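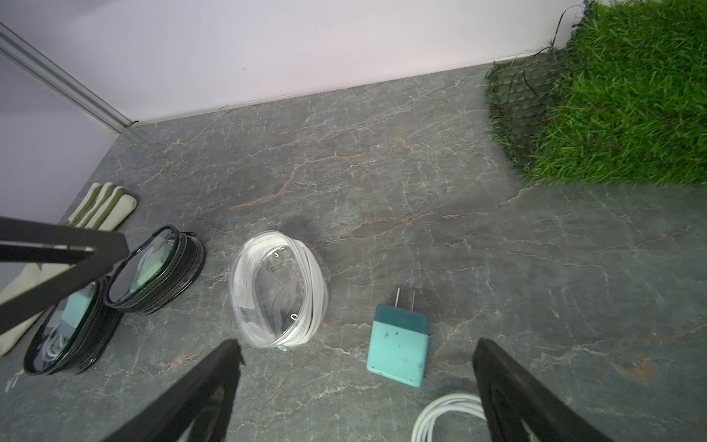 How I trim artificial grass without the fuzzy mess

I bought a remnant of Skumley turf to line a shelf, and my first cut was awful (tufts everywhere!). So now I do it like this.

Put on gloves, the backing is scratchy. Flip the turf green side down and find the rows of stitching. Draw your line between 2 rows, then run a sharp knife along a ruler, going over it twice. Cut the backing only and let the blades part on their own.

Snip any loose strands with scissors, don't pull them! I pulled one once and lost 16 tufts. Shake it outside when you're done.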